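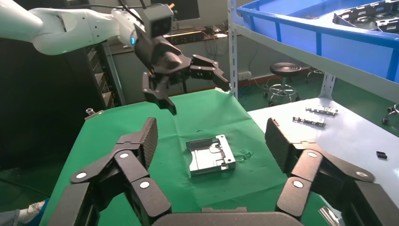
Sorting Parts at the Green Mat: A Talk With a Bench Lead

The parts bench at Skulludero is a plain place. There is a table with a green mat on it, a shelf for the crates, and a floor that gets swept at the end of each shift. Metal plates and brackets come to the bench before they go on to assembly. We talked with the bench lead one afternoon in September about how the work is done and what has changed.

The mat came up first. "People think it's there to protect the table," the lead said. "It's there for the parts. You put a machined face down on a hard top and slide it, and you've got a scratch that somebody in assembly is going to send back." The mat has picked up its share of creases. The lead would like a new one but has not put in the request. "It still does the job. I'd sooner get another lamp."

A plate gets looked at along the raised rims first, then down in the channels, then at the holes. Chips like to sit in the corners of the channels, and a quick wipe doesn't always get them out. The lead uses a soft brush and turns the plate over twice.

Small hardware is a sore spot. "A bolt stands on the mat or goes in a cup. It doesn't go in your pocket," the lead said. The same goes for scraps of clear plastic from the packaging, which stick to gloves and end up in places they shouldn't. Most of the complaints the bench got last year were over plastic left in a box.

The brackets are handled differently. They are sheet metal, light and easy to bend at the flanges if they are stacked badly. At the bench they go into a blue plastic crate on the shelf, a few at a time.

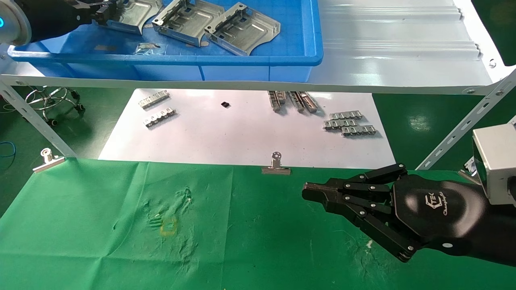
Devolar Parts Handling, Bench Team

"Three in a crate is comfortable," the lead said. "You can put more in, and we used to, but then they lock together at the cutouts and you're pulling two out to get one." A full order is 200 brackets, so keeping the crates light means more trips. The team talked it over and decided the trips were worth it.

Bagged pieces can share a crate with brackets as long as the bag stays closed. The lead asks for them to be kept near the front wall, where they are easy to spot. "Clear bags disappear. You tip out a crate and there's one you never knew you had."

The shelf was put together from slotted angle iron, so its height can be changed. It has been moved 2 times, both times lower. A taller coworker wanted it left alone and was outvoted.

Next on the list is labels. The crates that go over to the Miah line have them and the rest don't. The lead hopes to have that sorted before the Brirorier order starts.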